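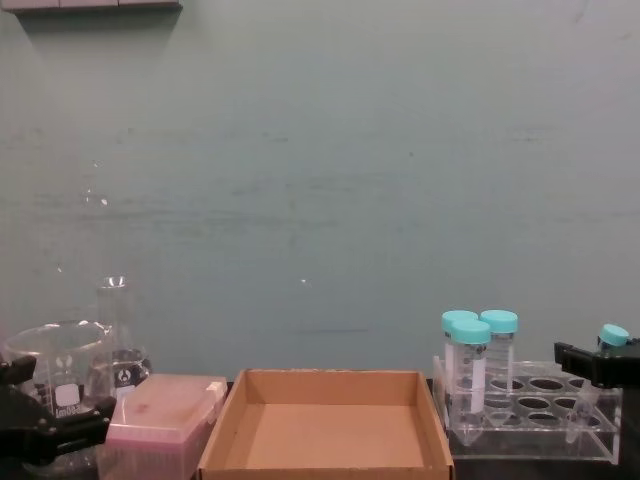
Bench Kit Gallery: Glassware, Tips and Trays

Prastport Teaching Laboratory, Room 9
Page updated 24 May 2024

The gallery covers the small equipment kept on the wet benches at Prastport. It is meant for new bench users and for anyone setting up a matching station at the Gotasgate site. Entries give the item, the way it is used in this room and the points that come up at the weekly check. Full part numbers are in the Prernusari stock list, which is kept at the stores window.

Station layout

A station has glassware at the left, tips next to it and a transfer tray in the middle. The layout was fixed in March, after the benches were resurfaced. Before that each user set out a station differently, and handovers took longer than they should have.

Beaker

Clear glass, with a white printed graduation label in mL. The marks are for approximate filling only. Use a graduated cylinder or a pipette for any volume that goes into the notebook. Check the rim and spout under the bench lamp before use; chipped beakers go in the broken glass bin, even if the chip is above the working level.

Erlenmeyer flask

Clear glass, narrow neck, small black logo on the body. The flask stands behind the beaker at a station, so that the wider vessel is the first one to hand. Swirl by the neck, with the base clear of the bench. Any flask holding liquid overnight needs a tape label with contents and date, and this includes water. Unlabeled flasks are emptied as unknowns at the Friday check, and the paperwork for an unknown takes longer than the label would have.

Pipette tip box

Pink box with a translucent lid. Lid color at Prastport follows the rack inside: pink for the general-purpose size, blue for the large size, clear for filtered tips. Keep the lid shut between uses. Fill from the back row forward when reloading, and do not mix tips from two bags in one rack. A box that has been opened outside the hood is no longer treated as sterile and moves to general use.

Latches are the weak point on these boxes. A lid that will not stay closed is set aside for parts. The racks can be moved to another base of the same type.

Transfer tray

Brown cardboard, rectangular, open at the top, with low walls. Trays are used to move tubes and small packs between the bench and the cold room, and to keep loose items together during a count. Low walls make it easy to pick up short tubes lying flat. A tray is not a spill tray — cardboard in contact with solvent or culture goes straight to the correct waste stream.

Load limit is 30 capped tubes in a single layer. Do not stack loaded trays. Return the tray empty to the center of the bench when the run is finished.

Benchtop

Dark surface, full width. Wipe down with 70 percent ethanol at the start and end of each session, working from the wall toward the front edge. Pale residues show up well on the dark top. Clear droplets do not, and are easier to find by looking along the surface at a low angle.

Rear wall

Plain gray-green finish, with faint scuffs across the middle. The scuffs are cosmetic and have been left alone. Nothing is to be taped to the wall at bench height. Schedules and safety notices go on the board by the door. Ledges above the benches are for light, dry items only; no glass and no reagent bottles.

Small stock, current levels

The following were recorded at the last count and cover all stations in the room.

Transfer trays, flat-packed: 260
Spare tip box lids, pink: 9
Flasks withdrawn for scratches: 3

Trays are reordered through Mamo, the shared purchasing system. Allow a full week for delivery. The flat-packed trays fold along scored lines and need no tape, although the corner tabs should be pushed fully home or the walls lean outward under load.

Notes for Gotasgate

The Gotasgate benches are shallower than those at Prastport. The same items fit, but the flask should stand beside the beaker there, with the tip box moved one place to the right. The lid colors are the same at both sites. Corrections to this page can be left at the stores window, marked with the name of the entry.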